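The Afternoon I Lost to Three Chopsticks

I got to the Arkora open day late, because the bus from Stitham stops twice as often as the timetable lets on, and by the time I found the right stairwell the cookies were gone. There was a sheet of paper taped to the door that said ROBOTS, UPSTAIRS, SHOES OFF PLEASE, and I liked the place right away.

I'd been picturing a factory. You know the kind of thing, yellow arms behind a fence and somebody in a hard hat telling you to stand back. Arkora works out of a few rooms on the edge of Jarton, and you walk around in your socks with a paper cup of tea, bumping into other people in their socks. They had roughly 200 visitors over the day, which was a lot for a hallway that narrow. I spent a good part of my visit flattened against a coat rack, saying sorry.

The big draw was supposed to be a walking machine in the front room, and I did watch it for a while. It walked. Kids loved it, especially when it turned around. But a woman next to me in line for the tea said the hand was the one to see, so off I went down the hall to see the hand.

The hand goes by Tu. I asked if that was short for anything and was told no, it was just the name that stuck. It's a black mechanical hand with proper jointed fingers, and the team uses it for small, fiddly pickup jobs. They also work with a much simpler tool, a gripper you hold yourself, with two jaws and a soft pad on the end of each. A person does a job with the gripper, and the recordings of that go into teaching machines how to do it. I had a go at squeezing one in the hallway. It feels a bit like those grabbers for picking up litter, only heavier, and I was immediately terrible at it.

The job that afternoon was chopsticks. I laughed when I heard, and the engineer running the table gave me a very patient look (I suspect I wasn't the first). Think about it, she said. A chopstick is thin, it lies flat, it rolls if you breathe on it, and there's almost nothing to get hold of. Put one on a soft cloth and the cloth bunches up under your fingertips. Put two of them across each other and you have to decide which one you're even going for.

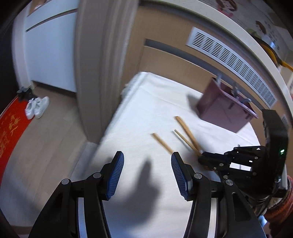
Chopsticks on a white cloth, with the robotic hand on the right and the blue-padded gripper in front.

So I stood and watched, and I got weirdly invested! There were 14 tries in the round I saw and I think I held my breath for most of them. The hand comes down slowly, much more slowly than you want it to, and the fingers hang there over the cloth as if they're making up their minds. Then they close. Sometimes a chopstick comes up, and there's this little murmur from everyone in the room. Sometimes the fingers close on nothing at all and the murmur is a different one. A man behind me started giving it advice. "Lower," he kept saying, "lower," like he was watching golf.

It managed 7. I'd have called that a pretty bad score before I walked in, and the engineer seemed quite happy with it. In the spring, she told me, the chopsticks mostly ended up on the floor. What changed was partly the practice material and partly a lot of dull work on how hard the fingertips press — too light and the stick slides away, too heavy and the whole cloth comes along for the ride.

I asked the question everybody asks, about when I can have one at home doing my dishes. She said she had stopped answering that one. Then she answered it anyway, at length, and the short version is that dishes are wet and slippery and her own kitchen isn't ready for it either. What she'd really like is a hand that can help clear a table for someone whose own hands don't work so well anymore. My grandmother gave up on chopsticks a couple of years before she gave up on forks, and I thought about that on and off for the rest of the day.

They let visitors try the gripper properly at the end, in a side room. You got 2 minutes. I picked up a pen, a sponge and, after a long and embarrassing struggle, a single chopstick, which I then dropped on my own foot. A girl of maybe eight went after me and got everything on the tray without even slowing down. She asked if there was a harder one.

Arkora wants to hold another open day in March, with more space and, I was promised, a lot more cookies. The visit is free and the stairs are steep. If you're coming from Stitham, take the earlier bus, and wear decent socks.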